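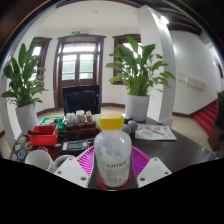
4.2 Recording sessions on cluttered tables

Figure 3. View from the hand-held gripper at the start of a bottle trial, with the ribbed fingers open on either side of the bottle. Other items on the table include a red basket, two cups and a printed sheet.

The second set of recordings was made by students on the Kernusstead robotics module, working in pairs. The first set (Section 4.1) used a bare bench and one object at a time. For the second set we wanted tables that had not been arranged for the purpose, so the pairs were told to leave whatever was already on the surface and to add only the target object. The table in Figure 3 is one of those used for the bottle task.

Each trial began with the gripper open and the target between the fingers or just beyond them. The student closed the gripper, lifted the target clear of the table, moved it to a free patch of tabletop and set it down upright. A trial was marked complete when the fingers had opened again and the hand had been drawn back. Students were asked to keep to one smooth movement where they could and not to correct a poor grasp by using the other hand. Trials in which the other hand entered the view were kept in the raw set but left out of training.

In all, 535 trials were recorded by 19 students. Kiri Pearce ran the sessions and checked each recording on the same afternoon, while the pair was still present and could repeat a trial. Keisha Dvorak wrote the labelling guide, which is given in Appendix B. Two labels were applied to every trial, one for the target and one for the outcome. Items in the background were not labelled. We return to this choice in Section 6, as it limits what can be said about distraction.

Clear and cloudy plastic was the main source of difficulty in this set. In Figure 3 the upper part of the bottle lets through blurred bluish and grey shapes, and the outline of the shoulder is weak compared with that of the yellow cap. The Stilness tracker, which we used without changes, tended to fix on the cap in views of this kind and to place the centre of the bottle too high. The Humby tracker relied more on the printed label and gave a steadier centre, but lost the bottle more often once the fingers had begun to close over the label. Neither was good enough to be used alone. The labels used for training were taken from Humby until the fingers closed and from Stilness after that point, with a short overlap in which the two were averaged.

Reflections were a further problem. Dark glossy surfaces, such as the tabletop shown, return enough light from windows and lamps to produce false edges near the base of a target. We tried masking a strip along the bottom of the image, where the gripper mounts already hide much of the view. This removed most of the false edges and also part of the base itself, so the estimate of the height at which the bottle was released became worse. The mask was dropped for the final runs.

The wide lens bends straight lines strongly towards the border of the image. We applied the Schumacher correction before tracking but trained the grasp model on the uncorrected images, as the robot carries the same lens and sees the same bending. Students found the uncorrected view easier to judge when reviewing their own trials, mainly because both fingers stay visible in it.

Pairs differed a good deal in how fast they closed the gripper. No pace was set in the instructions, and we did not rescale the recordings to a common length. The effect of closing speed on grasp success is treated separately in Section 5.3, where the trials are split by pair and by target.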